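The Table Drawer

Posted 16 Sep 2023 by Gunārs Ozoliņš

We bought the oval table secondhand when we moved into the flat on the second floor. The listing called it a Skunby and said it had a drawer. The drawer is narrow and made of wood, and it is too shallow for plates. I thought we would use it for napkins. We have never put a napkin in it.

What goes in it is whatever was on the table when somebody wanted to eat. Pens, tape, the small screwdriver, rubber bands, receipts. After a year of that I couldn't shut it without pushing things down with my hand, so last week I started taking things out and deciding where they should live.

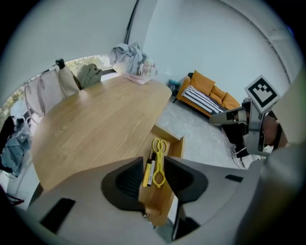

My rule was that anything used at the table could stay near the table. Scissors get used there every day, mostly for opening mail and food packets, so they stay. Markers stay too, but only the ones that write. I tried every one on the back of an electric bill and threw out the dry ones. I kept a few caps for a day in case their pens turned up, and then I threw those out as well.

The bigger problem is that the table is also where people drop things when they come in. Jackets, bags, shopping. We have hooks in the hall and they are full of winter coats, in September. I moved the coats to the closet on Tuesday and for two days the hooks got used. Then we went back to the chairs and the far end of the table. I think the hooks are too far from the door. I may move them in October, when I have the drill back from my brother. 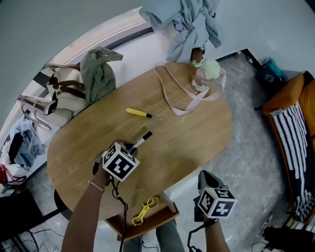

Screwdrivers were harder to decide on. The toolbox is in the basement, and I am not going down there every time a chair leg works loose. So one screwdriver lives upstairs now. I tried the kitchen first and couldn't remember which drawer I had picked, and it ended up back at the table.

Ribbon is the other thing we keep too much of. My wife saves it from presents and irons it flat. I suggested a shoebox on the closet shelf and she agreed, but some of it is still going around the flat.

I looked at drawer dividers. Jeltia had a set for 40, which is more than I want to pay to keep markers apart from tape. I cut up a cereal box and that works fine so far. It will probably need replacing by Christmas.

Next is the cabinet under the sink, where I know there are at least three open bags of dishwasher salt.

Recent posts
Painting the hall, second try
The Wysocka lamp and its missing screw
Dinora sofa covers after two washes
What I keep in the basement
Winter coats and where to put them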